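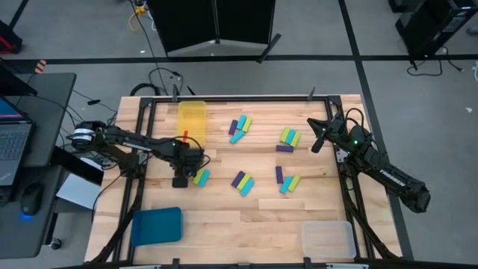
Levente Hajdu
Sep 14, 2021

1/ I have opinions about putting small blocks away. I didn't set out to have them. I set out to have a clear table by dinner, and dinner has come and gone.

2/ The facts: a nice light wood table, a lot of little rectangular blocks in purple, lime and a blue-green that I call teal and everyone else in Jellville calls cyan. Plus a flat tray, a frosted tub and a tall yellow see-through thing. Storage is well represented. Very little is being stored.

3/ First discovery: blocks don't spread out evenly. They huddle. You'd think a spill would look like a spill, but you get little neighborhoods, with a purple one off at an angle like it's waiting for a bus.

4/ My natural instinct is the Forearm Sweep. One arm, whole table, everything over the edge into whatever container is below. I learned it from my father, who also cleared Scrabble this way, usually when he was losing.

5/ The Sweep has a drawback. Your container has an opening of a certain size and your forearm has no interest in that. I was still finding blocks under the radiator in March.

6/ So I asked Ivar Hovland, the tidiest man I know. Ivar alphabetizes his soup. He sent me a PDF from a home organizing outfit called Corkora. It is 267 pages long. There is a foreword.

7/ Corkora's position is that you sort by color first and pick your container second. They call this "letting the objects speak." I gave the objects a fair chance to speak. They remained blocks.

8/ They do have a point about color, though. Purple is easy. Purple has never given me any trouble. It's lime I want to talk about.

9/ Under good light, lime is lime. When the afternoon goes, lime starts drifting toward yellow, and then you hold an alleged yellow next to it and stand there like someone choosing paint. I have chosen paint. It took less time than this.

10/ Ivar says to put doubtful limes in a "review pile." Ivar also says he has never needed a review pile. I don't know why he brought it up.

11/ Question of the tray. It's flat, it has rounded corners, it's a lovely teal-blue, and I refuse to put teal blocks in it. You put something down, you look away, you look back and you've gone snow blind. Purple goes in the teal tray. I'll be taking no further comments on the tray.

12/ (Ivar has a further comment on the tray. He thinks color should match color "so the eye can rest." My eye can rest when it's dead.)

13/ The tall yellow container is a worse problem. It's see-through, in the sense that you can tell something may be in there. What you can't tell is what color it was when it went in. Put teal behind yellow plastic and you've invented a third shade and a new argument.

14/ The frosted tub is the honest worker of the three. Wide mouth, dull personality, doesn't tint anything. If I ran a company I'd hire the frosted tub and never learn its name.

15/ We're losing the light, by the way. I could turn on a lamp. I'm too far in to get up. 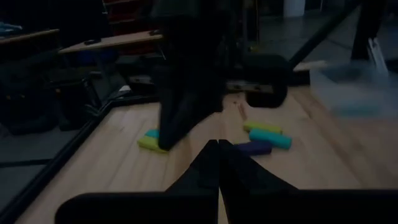
16/ On stacking. A block lying flat is one job. A block leaning on another block is two jobs, and the second one is surprise. Lift the top one carelessly and its friend scoots off across the wood grain, and you're back where you started but crosser.

17/ Corkora says always take the uppermost first. Fine. But when they're just overlapping a bit at the corner, which one is uppermost? They have a diagram. I've looked at the diagram from both ends.

18/ My own method, free of charge: start at the back of the group and work toward yourself. You will knock the front ones with your sleeve. Roll up your sleeve. That's the whole method. It took me 20 minutes to develop and I expect to be asked to speak at conferences.

19/ Someone in the replies wants to know why I don't buy the Uluvico drawer system. Because it's 600 dollars, and for 600 dollars I want it to come over and do the limes.

20/ Someone else says her cousin down in Sebastian just keeps everything in one big tub, all colors together, and is perfectly happy. I've thought about that more than I'd like.

21/ Ivar's reply to the one-tub idea, in full: "No."

22/ There is a case for it. You tip them all out anyway. The colors get mixed in the first minute, and all that sorting was for the benefit of the inside of a container with the lid on. I typed this to Ivar and he's been "typing" back for a while now.

23/ He has sent page 2 of the PDF. Page 2 is a photograph of a shelf.

24/ It's a very good shelf, I'll give them that.

25/ Where I've landed: purple in the tray, teal in the frosted tub, limes and suspected yellows together in the tall yellow one, where they can all look equally yellow and I don't have to decide.

26/ Ivar is calling this "giving up with extra steps." He's coming over tomorrow to look at it in daylight. If he brings the lamination kit I'm pretending to be out.

27/ Anyone who has a firm view on lime, replies are open until I go to bed. Please attach a picture of your lime.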